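I gave up the second car in July. The lease was ending, the dealer wanted me in a new one for 153 a month more than I had been paying, and I had been working from home long enough that most weeks it only moved on Sunday. We kept the wagon. My wife takes it to work four days out of five, and on those days I walk or take the bus.

The first couple of weeks were mostly about groceries. I used to do one big run and fill the trunk. Now I go to the Nestatow store on foot, more often, and buy what fits in a backpack. I eat more cabbage than I did, because it keeps. Cat litter is the one thing I still wait for the wagon to get. I tried carrying it once and my shoulder was sore until the weekend.

The bus is fine. The 2 stops at the end of our street and goes past the library, the dentist and the hardware store, and that covers most of what I need. It is supposed to come every half hour and it mostly does. In the evening it thins out, and after nine I would not count on it. I missed the last one coming back from Kamran Bangash's place and he drove me home, with his dog in the back breathing on my neck the whole way.

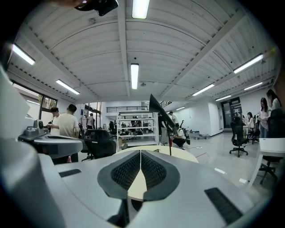 How much are we saving?

The lease was the big part. Insurance dropped by 100 a month once we were down to one car, and gas went down too, though I never tracked gas well enough to give a number. Against that I bought a bus pass and a pair of decent boots from Sveinbjörnsson. The boots were 200 and I went back and forth on them for a while. They have been good so far.

The harder part has been planning. With two cars we never had to talk about who was going where. Now there is a paper calendar on the fridge and we write things on it, and twice we have both written the same morning. One of those I sorted out by asking Fikri Simanjuntak for a ride to Skerkitz. The other one I just moved my appointment.

I do miss driving by myself. I used to sit in the parking lot and finish whatever was on the radio before going in — it was a good ten minutes of the day. The bus has some of that but you have to watch for your stop.

Winter will be the test. The sidewalk on the hill side of our street doesn't get cleared until late, and the stop has no shelter. If it gets bad I may look at a used bike with wide tires, or I may just stay in more. We said we would give it a full year before deciding anything, and I still have the dealer's card in the drawer.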